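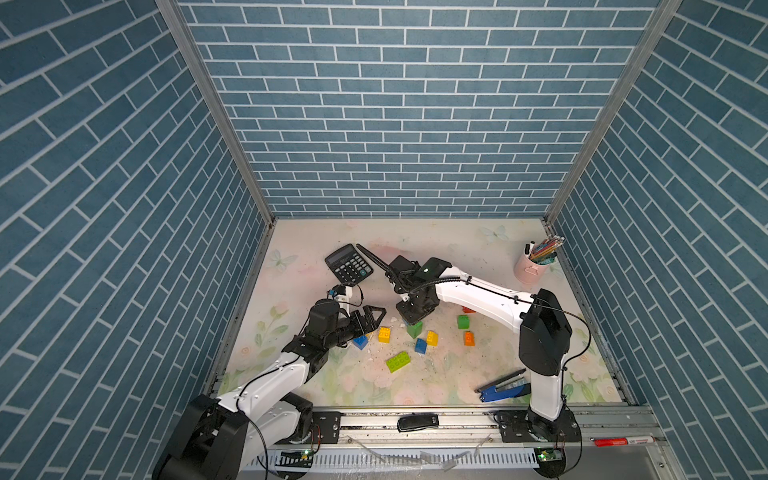
Our robotics club at Varnstead has been running since March, and this term we took on the desk tidying task from the Ritport student challenge. The rules are short. Two arms share one table, the table has toy bricks and ordinary desk things on it, and the arms have to sort the bricks without upsetting anything else. We put out a calculator, a stapler and a pink pot of pencils and pens, and the bricks go in the middle between the two grippers. The patterned mat came out of Oi-ling Ho's kitchen drawer. I didn't like it at first but it gives the wrist cameras something to look at other than plain white.

There are four of us most weeks. Oi-ling does the recording and keeps the notes. Ott Kuusk looks after the arms and the wiring. Luuk Goossens writes most of the training code, and I do whatever is left, which this term has been calibration and a lot of putting bricks back where they started. Ifor Bowen lets us into the lab and stays until we finish.

What we did first

We began with one arm and one brick. That went well enough that we got too confident and moved to both arms far too soon. The left arm would go for a brick, the right arm would go for the same brick, and one of us would press stop. We lost most of two sessions to this.

Luuk's answer was to give each arm its own half of the table and a strip in the middle where only one may work at a time. It's a dull fix and the arms spend a lot of time waiting, but we could at least get through a whole run. After that we recorded 276 runs by hand and threw out 97 of them. Most of the bad ones were my fault — I kept starting before the arms were back at their rest position, and the program treats that as a different task.

Handing over

The part of the task I care about most is the handover. If a brick is on the wrong side for its colour, one arm has to pick it up and pass it to the other. The first gripper has to hold the brick upright and keep still, and the second has to come in from the side without knocking it. The triangular finger plates don't leave much room when they meet over the middle, and a few millimetres is enough to spoil it. Pale colours are harder for our model than the dark ones, so we have been practising with the light blue brick more than any other. 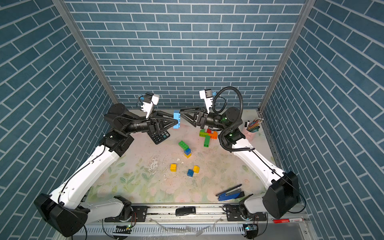 Still to do

Ott wants to redo the cable clips on both arms before we record anything else. The cables pull a bit when the elbow is fully bent and he thinks it shifts the wrist.

I need to repeat the calibration for the left camera. The last one was done before we moved the rail, so it can't be trusted.

Luuk is trying a slower approach speed for the second gripper. It worked in 2 out of 12 tries with the old setting, so there is plenty of room to improve.

We also have to decide whether to enter the Urholm round or wait for the one after. Oi-ling is for entering. Ott is against it until the cables are done. I haven't made up my mind, but the form is filled in and Ifor has it in his tray.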